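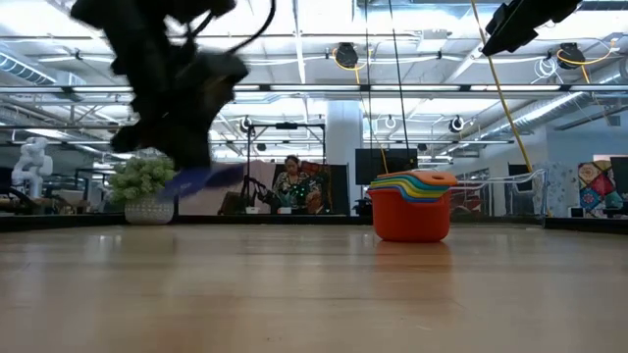

Automation at the Cundmont Site: Questions from Staff

Issued by Kekeli Bonsu, Head of Workplace Change, Adjei

Which work is being automated?
The first stage covers picking, stacking and sorting of small household goods, including cups, tubs and buckets. Robot arms will take over the repeated lifting of these items at the sorting benches. Goods-in, repairs and customer returns are outside the first stage.

Will any posts be lost?
No permanent post will be removed as a result of the first stage. Staff whose duties change will be offered another role at the same grade and rate of pay. Temporary contracts will run to their agreed end.

What will bench staff do instead?
Most will move to checking, fault reporting and the preparation of mixed orders. Each person will have a meeting with their line manager before any change of duties, and may bring a colleague or union representative.

Is training provided?
Yes. Training is given in paid hours by Prornari, the supplier of the control software. It begins in May. No previous experience with computers is needed.

May I walk through the area while an arm is moving?
Only if you have completed the safety briefing and the shift lead has given permission. Arms can move quickly and without warning. Do not reach over a work surface to recover a dropped item. Press the stop button and call the shift lead.

How many items will the arms handle?
The target for the first stage is 800 items per shift. This is a target for the equipment and will not be used to judge the work of any member of staff.

Are the cameras used to watch staff?
Cameras over the work area guide and check the equipment. Recordings may not be used for timekeeping or discipline. Requests to see the recording policy should be sent to Ekua Kwofie in Staff Relations.

Will shift times change?
Early and late shifts stay as they are. The daily equipment check takes place at 5.30 am and is carried out by the maintenance team.

Does this apply to the Fekel depot?
Not at present. Staff at Fekel will be consulted separately before any decision is made.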